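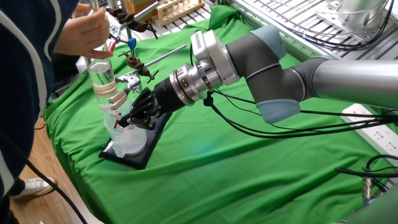
Hand at the top of the glass tube, clamp lower down.

Small Care for Wooden Recorders at Home
Workshop tips, page 10
Last changed: Wed 18 January

These tips are for recorders of maple, pear and boxwood, and most of them are also good for a crumhorn body or a simple wooden flute. They are not for plastic instruments. I have collected them during many years of playing in Netalska, where the winter air inside the houses is very dry, so if you live near the sea you can be less strict than I am.

Before you begin
Wash your hands and take off rings. Put an old towel on the table and lay the joints on it in the order in which they go together. If a joint is stuck, do not use force on it the same evening. Leave the instrument in a cool room overnight and try again in the morning, with a small turning movement and no bending. Pliers are forbidden, also with a cloth around them.

Oiling the bore
A new recorder wants oil more often than an old one. In my first year I oil every two months, later two times a year, in June and once more when the heating has been on for some weeks. The instrument must rest for two days before oiling without being played.

I use raw linseed oil or almond oil. The almond oil from Cirwood is cheap and has no smell, but any clean one will do. Put a few drops on a lint-free cloth on a rod, never on the rod directly, and turn it slowly through each joint. The inside should shine a little. If there are drops running, you have taken too much. Keep the oil away from the block and from the windway, and if the instrument has keys, lay a piece of kitchen foil under each pad first.

Leave the joints standing up on paper for a night. Wipe the rest of the oil away with a dry cloth the next day. Cloths with linseed oil on them can begin to burn by themselves when they are left in a heap, so spread them flat outside to dry or put them in a jar of water with a lid before you throw them away.

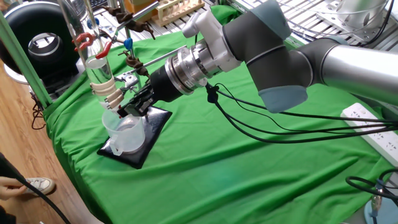 One reader wrote that she had oiled the block of her alto by mistake and the sound became dull after a few minutes of playing, and she wanted to know if the instrument was lost. It is not. A repairer can take the block out and clean it, and sometimes a new block is made. Please do not scrape it at home. My own tenor had this trouble after a summer course in Rorness and it came back from the repairer better than before.

Thread and cork
When a joint has become loose, you can wind on a little waxed thread. Use thin cotton or silk. Begin at the inner end of the groove, cross the thread over itself one time to lock it, then wind evenly. Try the fit after every few turns. It should go in with a soft resistance. A joint that is too tight can crack the socket, and a crack costs much more than thread.

For cork, use cork grease and only a small amount, the size of a rice grain. Old grease should be wiped off first. I forgot this for years.
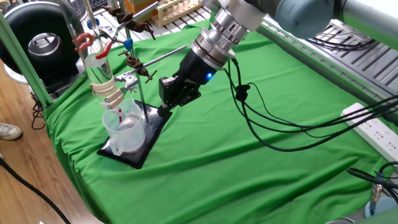
Base plate of the stand on green cloth.

A clogged windway
Cover the window lightly with one finger and blow hard once. Do not press on the edge of the labium. If it clogs again and again, warm the head joint in your inside pocket for 10 minutes before playing. You can also put one drop of mild dish soap in three drops of water, let it run through the windway, and leave it to dry without blowing. Never push paper, feathers or a knife into it.

Drying and storing
After playing, take the joints apart and pull a dry cotton cloth through them. Let them lie open in the room until the wood feels dry, and then close the case. Not on the radiator - and not on the piano in the sun, which I saw in a school in Eskola with a whole row of sopranos.

In winter I keep a small humidifier in the cupboard. A piece of orange peel in the case was the old advice, but it makes mold.

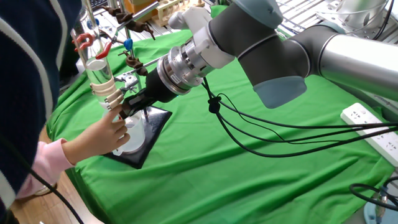 Clear water in the glass column, with the beige clamp around it.

Bad smell from the case
Empty it, brush the lining with a dry toothbrush and leave it open with a cup of baking soda inside for two nights. Vacuum the corners. If the smell stays, the lining must be changed, and felt from any fabric shop is good enough for that.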